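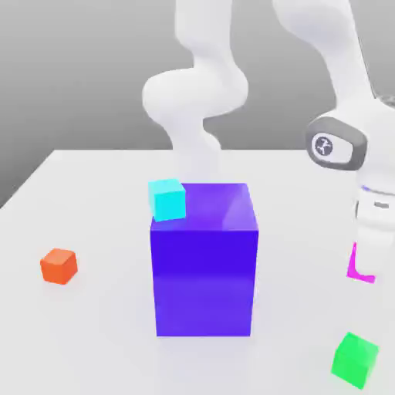 2 min read · 8 comments

Right, logging this properly now because I've told the story in three different chats and I'm sick of typing it. Ticket 1859, colour shift on the Wurnov inkjet. Since the last driver update everything in the blue-to-violet range prints wrong. On my monitor violets look a gorgeous deep blue-violet, and on paper I get something like wet slate. Reds are fine, greens are fine, greys are a touch warm but I can live with that.

Tried so far:
Head clean, 2 rounds. No change (and a depressing amount of ink gone).
Swapped the magenta cartridge for a new one. Slightly better for one page, then back to slate.
Printed the same file from Ama Ansah's laptop, which is still on the November driver. Perfect! So it's not the printer, and I owe the printer an apology.
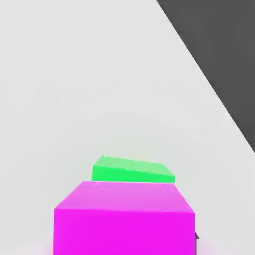
Next I rolled my own machine back to the November driver, and it reinstalled the new one overnight. Switched off automatic updates, rolled back again, and it held. Then I noticed the paper profile had been reset to the Kundel matte default, when I use gloss for nearly everything. Changed that back too, so I can't swear which of the two did the trick, sorry.

Update 2022-04-10: ran 20 test sheets and the violets are behaving. Ewurabena Alhassan from support asked for the old profile file, so I've attached it. Leaving the ticket open until there's a driver I can install without crossing my fingers.

Shares: 2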